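Notebook, bimanual cell, Feb 11, 2018

Picking up where I left off, which was with the planner refusing to do anything at all and me blaming the URDF. It wasn't the URDF. I owe the URDF an apology, and I owe Decha a coffee, because he said right away it would be the padding and I told him I'd already checked the padding. I had checked the padding on the left arm.

For anyone reading this later: collision padding is set per arm in the Kemedska config, and the right arm's file still had the value from October, when we were running with the old finger mounts. 30 mm on every link. With that much fat on the wrist the right arm was in collision with the table in its own home pose, so every plan that involved both arms failed at the start state check, and the error that came up the stack was "no solution found," which sent me off looking at the goal poses for most of a morning. I've set both to 6 mm now and moved the value into the shared file so there's only one of it. Please don't put it back in the per-arm files! If you want one arm padded differently, there's an override key, and it prints a warning when it's used.

I also changed the start state failure so it reports as a start state failure. Two lines. Should have done that last year.

OK, on to the stuff I wanted to be doing, the two-arm scheduler.

Quick recap of where it stands. Gemov is the motion layer, it takes a list of segments for each arm and plays them back. Up to now we planned both arms as one big robot, all the joints together, and it worked but it was slow and it gave us those strange swoopy motions where the idle arm wanders off for no reason anyone could explain. (The reason is that the sampler doesn't care. If the left arm waving around costs nothing, it waves.) What I've been building is the other way of doing it: plan each arm alone against the static scene, then work out the timing afterward so they don't hit each other. If arm B would run into arm A's path at some point, B waits at the last safe spot until A has gone by.

The nice part is that it's so much cheaper. Planning each arm alone is quick and the timing step is basically a lookup on a grid, one arm's progress along one side and the other arm's along the other, with the blocked cells filled in. Then you look for a path from corner to corner that only ever goes up or right. Decha drew it on the whiteboard ages ago and I didn't get it until I wrote the code and plotted one. I've left his drawing up, please don't wipe it.

The less nice part is deadlock, where both arms have planned themselves into a spot where neither can go first. On the grid it looks like a blob that reaches from one wall to the other, no way through. The joint planner doesn't have that problem. So the fallback is: if the grid has no path, throw the plans out, replan the right arm with the left arm's swept volume as an obstacle, try again, and if that fails too, go back to the old joint planner and eat the wait.

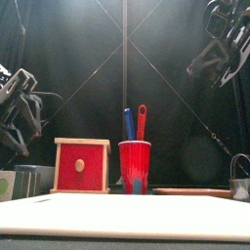 I ran the scheduler offline first, on 226 logged start and goal pairs from the kitchen-ish tasks, just plans and no motion. Of those, 80 needed at least one wait inserted, which was more than I'd guessed. Looking through them, nearly all of the waits are in the shared strip down the middle, where both arms want to cut through on their way to somewhere else. They aren't fighting over the same object very often. They're just both taking the shortest way, and the shortest way goes through the same air.

That made me think we could bias the planner a bit. Give each arm a soft cost for being on the other's side and let it go over the top a little more. I tried it with a simple linear cost and the waits dropped, but the paths got tall and awkward and a few of them came very near the joint limits on the wrist. I've parked it. There's a branch, it's called soft-side, it runs, it's ugly.

Deadlocks: 6 in the whole set. Four of them went away with the replan step, and the other two dropped through to the joint planner and solved there. I can live with that. I want to look at those two properly though, because I suspect they're the same problem twice. Both have the left arm's goal tucked in close to an obstacle with the elbow out, and the elbow is what blocks the right arm. A different IK solution for the left arm would probably clear it. Right now we take the first IK solution that comes back free of collision and never look at the others, so the obvious thing to try is to keep a few and go down the list before giving up and calling the joint planner. Note to self, do that before anything clever.

Perception side, since the two things meet here. Mabuza gives us the obstacle boxes and it's been giving me trouble with anything tall and thin. It fits a box around every cluster of points, axis aligned with the table, and that's fine for a carton. For a cup with spoons or spatulas sticking out of it, you get one tall box as wide as the cup all the way up to the tip of the longest handle. If a handle leans, the box gets wider as well. So the planner thinks there's a brick standing there and goes around a lot of empty space. It isn't dangerous, it's just wasteful, and when you want to pull one of those handles out you can't, because your grasp pose is inside the brick.

What we do at the moment for grasping is switch off collision checking between the gripper and the target. Which is okay until the target and the thing it's sitting in are the same cluster, and then you've switched off checking against the cup as well, and you find out about the cup the loud way. I don't love it.

Decha's suggestion is to split each cluster by height before fitting. Slice it into layers, fit a box to each layer, merge neighboring layers when the footprints are close enough. A cup gives you one fat box at the bottom and a couple of skinny ones above. A carton still comes out as a single box because all of its layers agree. I wrote that up after lunch and it's a small amount of code, smaller than I was afraid of. It's in the Mabuza tree behind a flag, slice_fit, default off.

Things I noticed about it so far, playing back saved clouds:

Layer thickness matters a lot. Too thin and there aren't enough points in each layer, and the boxes jitter from one cloud to the next. The timing grid hates that, because a jittery box can close a gap that was open a moment ago. Too thick and you're back to the brick.

Knobs and handles on the sides of things come out much better than before. The old fit stretched the whole box outward to cover the knob, so the planner kept a knob's worth of distance from the entire face. With slices only the knob layer sticks out.

Thin flat stuff lying on the table is still bad. A cutting board either disappears into the table plane or comes out as a box that flickers on and off, depending on how the plane fit landed that time. Slicing does nothing for this. I think the answer is to tighten the plane tolerance and then run a separate pass for low slabs, but I haven't started, and I'd like somebody to talk me out of it if there's an easier way.

Open wire handles, same story as always. The depth data drops half the wire and the box comes and goes. I've been adding those by hand in the scene file. Yes, I know.

The other thing I did was go through the logging, because I got tired of not being able to tell which arm had waited for which. Ludier now gets a separate event when a wait starts and when it ends, with the arm name, the segment index and the index of the other arm's segment that it's waiting on. You can turn on the "waits" row in the timeline view. It shows as a hatched bar. If you see a hatched bar that never closes, the stop event got lost, and that's a bug I know about: when a segment gets canceled during a wait we skip the end event. It's harmless for the motion, the arm does stop, it's just the plot that's wrong.

While I was in there I found that the timestamps for the two arms come from two different clocks. Two! The left driver stamps when the message is sent and the right driver stamps when it gets the reply. I don't know how long it's been like that. It doesn't matter for playback, Gemov uses its own clock, but it means any plot where we compared the arms against each other was a little off, and I have some doubts now about that sync plot from October that we both got excited about. I've made the right driver stamp on send like the left one. Decha, if you still have the raw logs for that one, could you rerun it? I'd do it myself but I can't find which folder it's in.

Left to do, in no real order:

- Keep several IK solutions per goal and try them before falling back
- Fix the missing wait end event on cancel
- Pick a layer thickness for slice_fit and write down how it was picked
- Rerun the offline set with slice_fit on and compare the waits
- Put the start state check into the nightly tests, with the padding deliberately set too high, so it fails the right way
- Speed cap stays where it is until the scheduler has been through the nightly for a while

And one question I keep going back and forth on. When one arm has to wait, which one should it be? I give priority to the left for no better reason than that it comes first in the list. Decha thinks it should go to whichever arm is holding something. I lean toward whichever has the longer remaining path, which ought to finish sooner overall, but then priority can flip partway through when something gets replanned, and I'm not sure the grid code copes with that. I've left it as left-first for now and made it a parameter.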